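Chapter 6
Shelving and Storage of Mixed Small Collections

6.1 Scope of the chapter

Chapter 5 dealt with collections made up of a single type of object. Most storage rooms in schools, clubs and branch libraries hold mixed stock: bound books, sports equipment, padded cases, loose paper. This chapter covers the sorting of such stock, the choice of shelf form, and the loads a light wooden unit may be expected to carry. Metal racking is treated in Chapter 7.

The following terms are used throughout.

Upright storage. The object stands on its shortest stable edge, with its spine or label facing out.

Flat storage. The object rests on its largest face.

Sleeve. A clear plastic cover fitted to a book. Sleeves protect the boards from handling but reduce friction between adjacent covers.

Holding surface. A table or bench, normally covered, on which objects are placed between removal and shelving.

6.2 The holding surface

Sorting begins on the holding surface and not at the shelf. The surface should be covered with a plain sheet material. Light gray cardboard is suitable: it shows dirt, protects the tabletop and can be replaced at low cost. Patterned covers make small items hard to find and should be avoided.

Sleeved books need particular care at this stage. Two sleeved books stacked out of line will slide at a low angle of tilt, and the upper book hides part of the lower cover, so that its title cannot be read without moving the stack. Rackets and other long items are laid flat. Padded cases may stand on a long edge if the base is firm enough to support them. 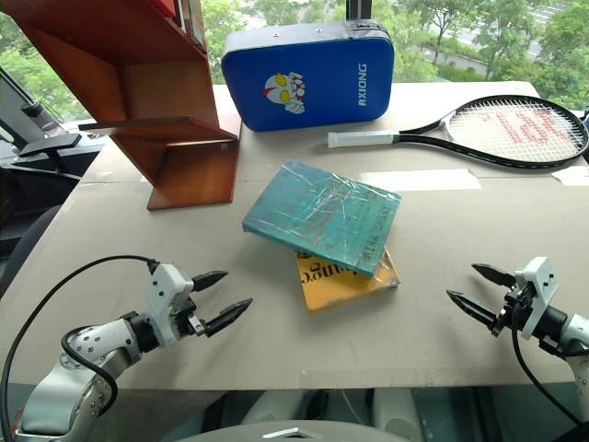
6.3 Shelf form and stability

A small tabletop unit made of thin boards has two weak points: the joint between back panel and base, and the front edge of the projecting plank. An angled back panel moves the weight of upright books toward the rear and lowers the risk of forward tipping. The projecting plank widens the footprint – provided that it rests fully on the table.

In the Dundelo branch inventory, 1,556 objects were recorded before sorting. Of these, 1,361 were suitable for upright storage. The remainder were stored flat or hung. The branch used tabletop units of the Cundex pattern, each tested at a load of 80 newtons applied to the base plank. No unit was accepted if the plank lifted from the table during the test.

6.4 Order of work

Objects are shelved in a fixed order. Unsleeved books go first, as they grip one another and form a stable block. Sleeved books follow, placed between unsleeved volumes where the stock allows. Sports equipment is removed to separate storage before the last books are shelved – a racket frame pressed against a sleeve will mark it.

Section 6.5 gives the method for calculating shelf length from mean book thickness. Readers should have Table 44 of the appendix at hand.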